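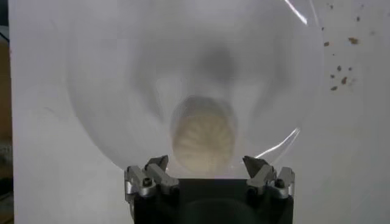
Figure 3.1 Wrist camera view of a transparent bowl holding a round, ribbed object, with the two gripper fingers in the foreground.

Chapter 3
Transparent Objects

In Chapter 2 the class project used opaque blocks, and a fixed brightness threshold was enough to separate each block from the table. Clear plastic does not allow this. The walls of the bowl in Figure 3.1 take most of their gray value from the white surface behind them. The strongest edges belong to glare, and glare moves when the wrist moves. The pale object inside is easier to find, but the curved wall blurs its outline.

The project in this chapter follows the Sallthorpe student league rules. Each team mounts the Garker wrist camera, records 2000 frames, and labels the rim of the bowl by hand in every frame kept. Frames with motion blur are discarded. The reference set supplied with this book was reduced in this way to 1169 frames.

Section 3.1 covers lighting and exposure. Section 3.2 fits an ellipse to a partly visible rim. Section 3.3 uses the fitted rim to plan a grasp from the side. Teams should allow some 21 hours of lab time, including calibration.

Before you begin, review camera-to-gripper calibration (Section 2.4).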